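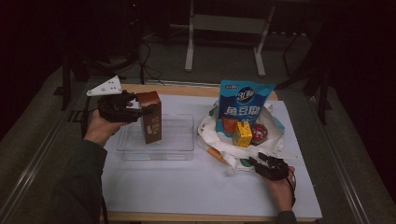

Drink carton over the clear container, white bag on the right.

June, a little after nine in the evening

Second week on the demonstration table. Up at 5:30, bus to Manex, coffee from the machine, then a grip in each hand until lunch. We pack small grocery orders by hand on the main floor and have done so as long as I've been at the Rinbridge site. Now a few of us take turns at the table while the others keep the line going. Every pick we make with the grips is recorded, and the recordings go to Uniyal, which is building the packing stations for the new floor at Herkton.

The target is 4,000 good runs before they stop asking us for more. A run is one set of snacks moved between the bag and the clear container. If I drop something it doesn't count and I start over. I did 100 before lunch and was pleased with that. The afternoon went slower.

The grips are harder to work with than hands. I knew that on the first day, but I keep learning it in new ways. With my fingers I can feel a soft bag start to slide and I close a bit more. With the grip I have to watch for it. Tins are the worst when they lie on their side. Cartons are easy. I have got better at coming in slowly from the top and not fixing things after I've set them down, which they don't want us to do anyway.

My wrists ache on the thumb side. I asked for shorter turns and we got a break every 14 runs, starting tomorrow. The sheet on the wall still has the old times on it.

Lunch was at the long table with the line crew. They wanted to know how it was going and I said fine. There is some feeling about it. A couple of them think we should have refused the table work, and I understand why, but it pays the same and somebody from another site would have done it. One of them wanted to know if I was bored. I said I was less bored than on the line, and that didn't go over well.

At two there was a short meeting in the break room. Questions had to be written on cards, and the manager read them out. I copied down the one most of us cared about.
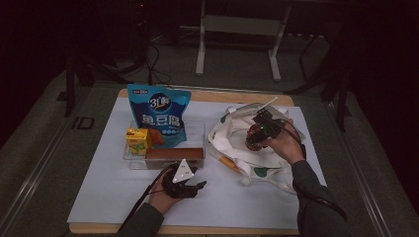
Will the packing jobs at Rinbridge be cut when Herkton opens?

The line here stays at its present size through the winter, and after that some packers will be offered station work at Herkton, loading totes and clearing jams.

That was all we got on that one. "Some" was not explained. Herkton is two buses from my place, so I'd have to think hard before saying yes. Loading totes is heavier work than packing and I'm not sure my back would like it. Clearing jams I could do. They said there will be training for that, on paid hours, and I wrote my name on the list before I left because there was no cost to it.

Someone's card asked why the stations need us at all if they are so clever. The manager said they learn from people who already know how to pack. I have been packing for years and this is the first time anyone at Manex has called it knowing something. It would have been nice to hear it at a pay review.

After the meeting I went back and did the last stretch with the snacks.

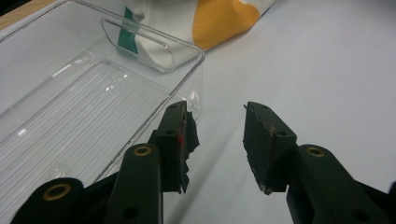 I finished the day at 200, which is my best so far, and signed the sheet. The pads on the grips need looking at regularly, so I put a line in the log asking who orders new ones. On the line I'd know exactly which drawer to go to. Over here we have to write it down and wait for Uniyal to answer.

Missed the early bus and sat on the wall outside for a while. Heated up the rest of the rice when I got in. Put a cold pack on the left wrist, then the right.

Tomorrow I'm on the line in the morning and at the table from one. Need to bring the thin sweater, the one with sleeves that stay down. Also ask whether the Herkton list closes this month.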